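Workshop > Notebooks > Equipment planning

29 July 2018
Entry by Maiara Honorato

Purpose: to record the position on spare parts and replacement grippers for the Illholm bench before the order is placed.

The quotation from Cirholm stands at 2,841 for two parallel grippers with mounting plates, cables included. Carriage is a further 214. Lūse can supply the grippers alone for less, but their plates would need re-drilling and I do not wish to commit workshop hours to that at present. Jailson Vasconcelos has asked that the cost of cable sleeving be shown on its own line. I have entered it at 270, to be confirmed.

A third arm is not recommended this year. The table would have to be extended, and the present controller supports only two. The sum set aside under Cemari should be kept for wear parts - chiefly jaws and joint covers.

Small items for the handling tasks (pens, scissors, cases with lids, stacking toys) are to be bought locally from petty cash and left off the main order.
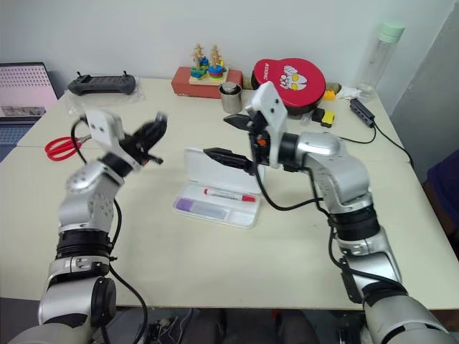 Cable routing should be settled before the sleeving is measured, as the lengths in the old drawing were taken with the arms at rest. Jailson will re-measure at full reach and enter the figures here.

Outstanding: written delivery date from Cirholm; warranty terms on the jaws; signature for carriage.

Illholm Workshop | Contact the equipment desk | © 2018 | Back to top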